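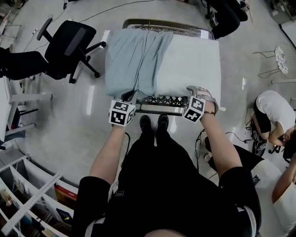 Figure 1. Standing at the foot of the bed, with the blue sheet over the left half of the mattress.

Bed Making from the Foot End
Project report, Home Care Skills, Osei College

1. Purpose

Our group wanted to know whether one person can put a sheet on a care bed without walking back and forth along both sides. The Odau handbook teaches the side method, where you finish one long side and then cross over. We compared it with working mostly from the foot end.

2. Setup

We used the single bed in the Urnus practice room. It has a metal frame, a curved rail at the head and a lattice panel at the foot. The mattress is 90 cm wide and 2000 mm long. We used the same pale blue flat sheet throughout, folded lengthwise before each trial. A desk and office chair stand on the left of the bed, so that side is tighter than the right.

3. Procedure

Each trial began with the folded sheet laid on the left half of the mattress (Figure 1). The worker opened it toward the right, pulled it straight from the foot, then went up to the head once to tuck the top edge. Timing stopped when all four corners were tucked. We did 12 trials, half with each method.

4. Results

The foot-end method took around 7 minutes for the first try and got faster after that. The side method was more even from start to finish. Corners at the head were neater with the side method – the foot-end sheets often had a loose fold near the rail. Reaching over the footboard was tiring for the shorter members of the group.

5. Discussion

Folding the sheet lengthwise helped in both methods. We would keep that step whichever way the bed is made. The chair on the left got in the way when tucking, and we should have moved it to the hall before starting. We did not test a fitted sheet or a bed with someone in it. The next group on the Ukeck module could try both with the footboard taken off.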